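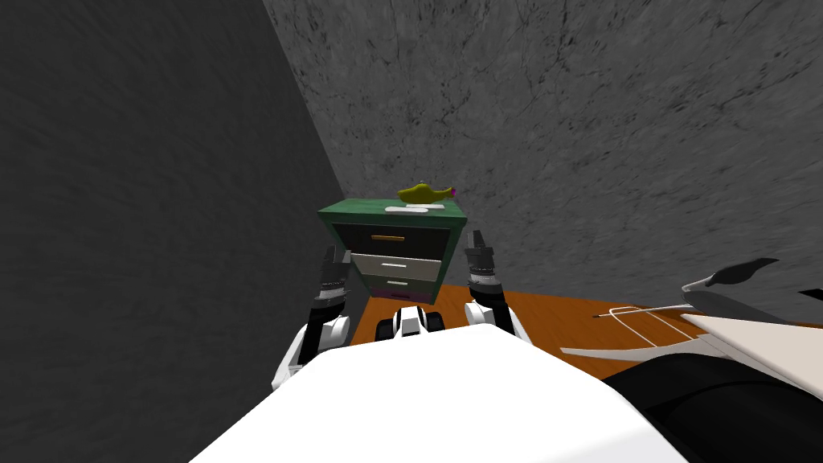

Can a robot tidy your bedroom yet?

Imagine a robot that puts your socks in the drawer while you are at school. People have been promising one for a long time. So is it ready? The short answer is no, or only for a few small jobs.

Practising in a pretend room

Many robots start learning inside a computer. The room is drawn by the computer, and so is the robot. If a pretend robot knocks over a pretend lamp, you can put it back by pressing a key.

Roald Strömberg makes practice rooms like this in Skendstead. His robot is called Hetetia. It has a white body and two arms, and each arm ends in a gripper, which is the robot's word for a hand. One of its rooms has a chest of drawers with a green top.

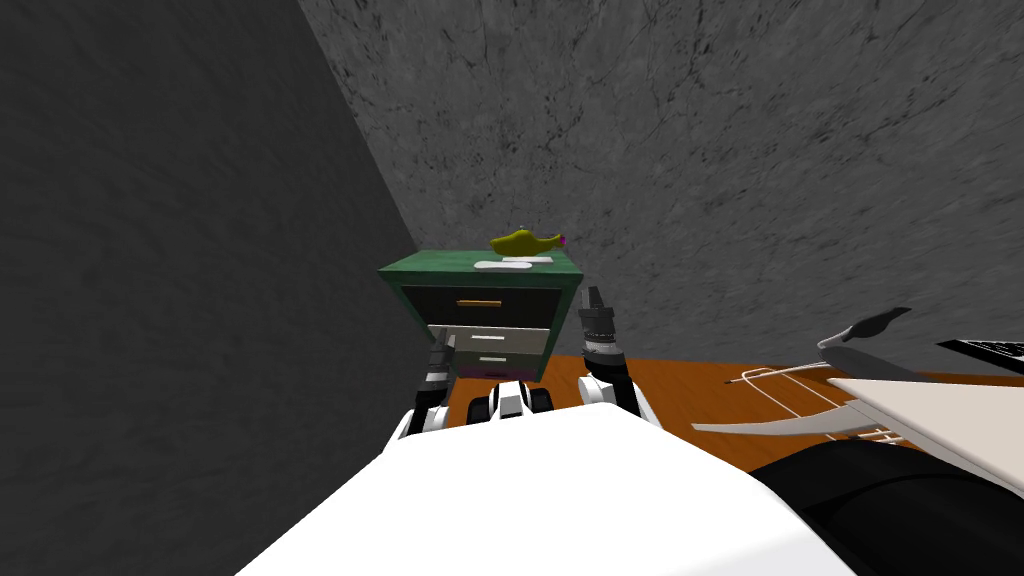 The chest has a yellow object and a flat white one on top. The top drawer has an orange handle.

Why is a drawer so hard?

You open drawers without thinking. A robot has to work out a lot first. Where is the handle? How far away is it? Which way does the drawer slide? Pull too gently and nothing moves. Pull too hard and a light chest could tip over.

Then there are the things on top. You know that a toy belongs in the toy box and that a scrap of paper might be your homework. A robot doesn't know either of those things unless it has learned them - and every house has different toys.

In one set of tests, Roald asked Hetetia to open a drawer 42 times. It managed 40. That sounds very good, but it was the same drawer every time. When he changed the shape of the handle, the robot had to practise again.

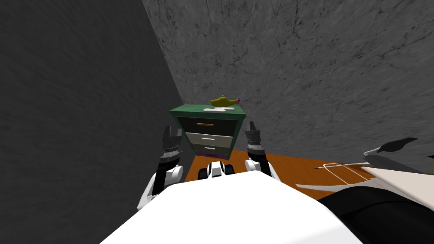
Hetetia with both grippers up, facing the chest of drawers.

What about shops?

Shops are a bit easier. Shelves are straight, and packets of the same thing are all the same size. Kamran Kiani runs a shop in Gernthorpe with 573 different things for sale. He tried a shelf-filling robot there in September. It was good with boxes and tins. It was slow with bags of crisps, which bend and slip, and it could not tell when a peach was bruised. Kamran still fills most of the shelves himself.

So who does the chores?

For now, mostly people. Some homes have a robot vacuum cleaner, and some have a robot mower for the grass. Each of those does one job. A robot that can do the drawers, the washing-up and the bed is much harder to build.

Try it yourself

Put on a pair of thick oven gloves and close one eye. Now ask a grown-up to time you while you put 4 pairs of socks in a drawer and shut it. Do it again with bare hands and both eyes open, and write down the two times.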